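**Londano 프로젝트 보고서**
작성: Dennis Treloar
제출일: 2020년 2월 1일

## 1. 주제를 정한 이유

우리 조의 주제는 "작은 생활용품을 한 테이블에서 정리하는 방법"입니다. 처음에는 부엌 전체를 정리하는 주제를 생각했지만, 범위가 너무 넓다고 교수님께서 말씀하셨습니다. 그래서 나무 테이블 하나와 그 위에서 쓰는 물건만 다루기로 했습니다.

저는 한국어로 긴 보고서를 쓰는 것이 처음입니다. 물건 이름은 가능하면 쉬운 단어로 썼습니다. 예를 들어 영어 "clothespin"은 사전에서 "빨래집게"라고 나오는데, 우리는 이것을 빨래를 너는 데에 쓰지 않았습니다. 그래도 이름은 그대로 빨래집게라고 썼습니다.

작업은 Blackburn관 1층의 공용 실습실에서 했습니다. 기간은 1월 중의 5일입니다. 실습실의 다른 수업 시간과 겹치지 않게 미리 예약했고, 마지막 날에는 사용한 물건을 모두 원래 자리에 돌려놓았습니다.

## 2. 테이블에서 사용한 물건

물건을 고를 때의 기준은 두 가지였습니다. 첫째, 한 손으로 잡을 수 있어야 합니다. 둘째, 집에서 자주 잃어버리는 물건이어야 합니다. 이 기준은 조원들이 자기 집의 서랍을 열어 보고 정했습니다.

**나무 빨래집게.** 봉지의 입구를 막거나 메모를 고정할 때 씁니다. 크기가 작아서 서랍 안쪽으로 쉽게 들어갑니다. 플라스틱 빨래집게도 비교해 보았지만, 우리 집에 있던 것은 오래되어 잘 부러졌기 때문에 마지막 목록에서 뺐습니다.

**투명한 플라스틱 주사기.** 바늘이 없이 액체의 양을 재는 용도로 골랐습니다. 간장이나 식용유를 조금만 넣을 때 숟가락보다 편리하다는 조원이 있었습니다. 저는 집에서 이렇게 써 본 적이 없어서 새로운 방법을 배웠습니다. 한 가지 문제는 모양이 둥글어서 눕혀 놓으면 굴러간다는 점입니다.

**유리병.** 옆면이 곧은 모양이고 은회색의 돌리는 뚜껑이 있습니다. 안이 잘 보여서 이름표를 붙이지 않아도 됩니다. 보관 용기의 후보 중에서 조원들의 의견이 가장 빨리 모인 물건입니다.
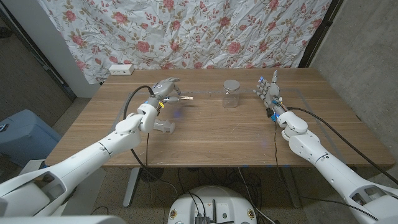
## 3. 병의 크기를 정하기

유리병은 두 가지 크기를 비교했습니다. 작은 병은 225 ml, 큰 병은 437 ml입니다. 병 바닥에는 용량이 쓰여 있지 않아서, 200 ml 계량컵으로 물을 부어서 직접 쟀습니다. 남은 부분은 주사기로 조금씩 더 넣으면서 읽었습니다. 같은 방법을 반복했고, 결과가 다르게 나온 경우에는 처음부터 다시 쟀습니다. 물이 병의 목까지 올라왔을 때 어디에서 멈추어야 하는지를 먼저 약속하지 않은 것이 실수였습니다. 첫날의 기록은 이 이유로 사용하지 않았습니다.

작은 병은 손에 잡기 좋지만 빨래집게를 눕혀서 넣을 수 없습니다. 세워서 넣으면 꺼낼 때 옆의 것이 같이 나옵니다. 큰 병은 공간이 넉넉한 대신, 바닥에 있는 것을 꺼내려면 손가락을 깊이 넣어야 합니다. 손이 큰 조원은 이것을 불편해했습니다. 결국 이런 경우에는 병을 기울여서 테이블 위에 쏟고, 필요한 것만 고른 뒤에 다시 담았습니다.

뚜껑에 대한 의견도 나누어졌습니다. 뚜껑을 항상 닫으면 먼지가 들어가지 않습니다. 그러나 하루에 여러 번 여는 물건이라면 뚜껑을 여는 일이 귀찮아서 나중에는 병 옆에 물건을 그냥 놓게 됩니다. 저도 집에서 그렇게 합니다. 우리는 빨래집게를 넣는 병은 열어 두고, 주사기를 넣는 병만 닫기로 했습니다. 액체에 닿는 물건은 깨끗하게 보관하는 것이 중요하다고 생각했기 때문입니다. 또 주사기는 씻은 후에 완전히 말리고 나서 넣기로 규칙을 정했습니다.

## 4. 테이블과 그 아래의 공간

위에 있는 물건만 생각하면 정리가 오래 유지되지 않는다는 것을 둘째 날에 알았습니다. 테이블의 앞쪽에 물건을 놓으면 떨어지기 쉽고, 떨어진 물건은 아래에서 찾아야 합니다. 그래서 테이블의 가장자리와 아래 공간도 보고서에 넣기로 했습니다.

테이블 아래쪽에는 분홍색 장미와 초록색 잎이 그려진 흰색 깔개가 있습니다. 조원 한 명은 할머니 댁의 부엌이 생각난다고 했습니다. 무늬는 예쁘지만 주름이 많아서, 빨래집게처럼 작은 물건이 주름 사이로 들어가면 눈에 잘 띄지 않습니다. 특히 갈색 줄기 그림과 나무의 색이 비슷합니다. 우리는 깔개를 펴 보았는데, 다음 날에 오면 주름이 다시 생겨 있었습니다.

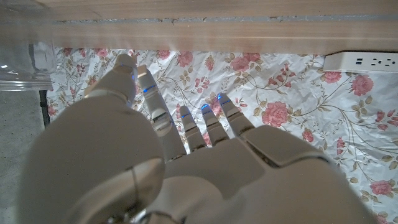 깔개를 단색으로 바꾸자는 제안도 있었습니다. 하지만 실습실의 물건을 바꾸려면 허가를 받아야 하고, 우리의 예산은 병 두 개를 사는 데에 거의 다 썼습니다. 그래서 바꾸는 대신에, 떨어지는 일 자체를 줄이는 쪽으로 계획을 고쳤습니다. 방법은 간단합니다. 테이블의 앞쪽 한 뼘에는 아무 물건도 보관하지 않고, 작업하는 동안에만 잠시 씁니다. 병은 뒤쪽에 둡니다. 주사기는 가로 방향으로 놓지 않고 세로 방향으로 놓는 것이 좋다고 처음에 예상했지만, 시험해 보니 테이블에 따라 굴러가는 방향이 달라서 규칙으로 만들 수 없었습니다. 작은 접시에 담는 것이 제일 안전했습니다.

### 4.1 나무판의 이음매

테이블의 윗판에는 두 나무판 사이에 가는 회색 줄이 있습니다. 줄의 폭이 일정하지 않고, 안에 있는 재료가 접착제인지 틈을 메우는 충전재인지 우리는 구별하지 못했습니다. 담당 선생님도 언제 이렇게 되었는지 모른다고 하셨습니다.

처음에 저는 이 줄을 테이블의 결점으로만 생각했습니다. 그런데 작업을 하면서 줄을 경계선으로 쓰게 되었습니다. 줄의 안쪽은 보관하는 곳이고, 줄의 바깥쪽은 작업하는 곳입니다. 테이프를 붙이지 않아도 모두 같은 선을 볼 수 있어서 설명이 쉬웠습니다. Drotbridge 생활관의 조원들에게 이 방법을 소개했을 때, 그쪽 테이블에는 이음매가 없어서 실을 붙여 같은 선을 만들었습니다.

청소할 때에는 주의가 필요합니다. 줄이 있는 부분을 젖은 걸레로 세게 문지르면 안에 있는 재료가 상할 수 있다고 선생님께서 말씀하셨습니다. 우리는 마른 천으로 닦고, 간장이 묻은 곳만 Joludix 세제를 아주 조금 사용했습니다. 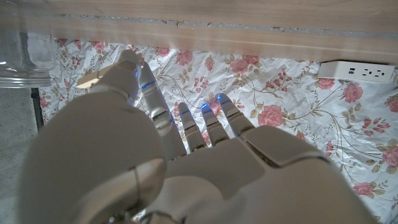
*그림 3. 테이블 윗판의 회색 이음매와 두꺼운 앞쪽 가장자리*

## 5. 결과와 어려웠던 점

마지막 날에 다른 조의 학생들에게 우리가 정리한 테이블을 사용해 달라고 부탁했습니다. 설명은 하지 않고, 봉지를 막고 식용유를 재는 간단한 일을 하게 했습니다. 빨래집게는 대부분 바로 찾았습니다. 주사기는 병 안에 있어도 무엇에 쓰는 물건인지 몰라서 우리에게 질문한 학생이 있었습니다. 물건이 보이는 것과 용도를 아는 것은 다른 문제라고 느꼈습니다. 다음에 한다면 주사기의 병에는 작은 이름표를 붙이겠습니다.

사용한 후에 제자리에 돌려놓는지도 보았습니다. 뚜껑이 없는 병에는 잘 돌아왔지만, 뚜껑이 있는 병은 옆에 주사기만 놓인 경우가 있었습니다. 3장에서 제가 걱정한 것과 같은 결과입니다. 그러나 위생을 생각하면 뚜껑을 없애자고 쉽게 말할 수 없고, 이 부분은 조 안에서도 아직 의견이 다릅니다.

제가 개인적으로 어려웠던 것은 기록을 쓰는 일이었습니다. "놓다", "두다", "넣다"의 차이를 정확히 몰라서 첫날의 기록에는 모두 "놓다"라고 썼습니다. 나중에 읽으니 병 안에 넣은 것인지 병 옆에 둔 것인지 알 수 없었습니다. 조원이 친절하게 고쳐 주었고, 그 뒤로는 위치를 쓸 때마다 "안", "옆", "뒤"를 꼭 같이 썼습니다.

## 6. 다음 계획

- 주사기를 넣는 병에 이름표를 붙이고 다시 시험하기
- 한 손으로 열 수 있는 뚜껑을 찾아서 지금의 돌리는 뚜껑과 비교하기
- Drotbridge 생활관에서 실로 만든 경계선이 얼마나 오래 유지되는지 물어보기
- 단색 깔개의 사용 허가를 실습실에 신청하기

병 두 개는 다음 학기의 조가 쓸 수 있도록 실습실 선반에 두었습니다. 측정 기록은 공용 폴더의 Londano 항목에 있습니다.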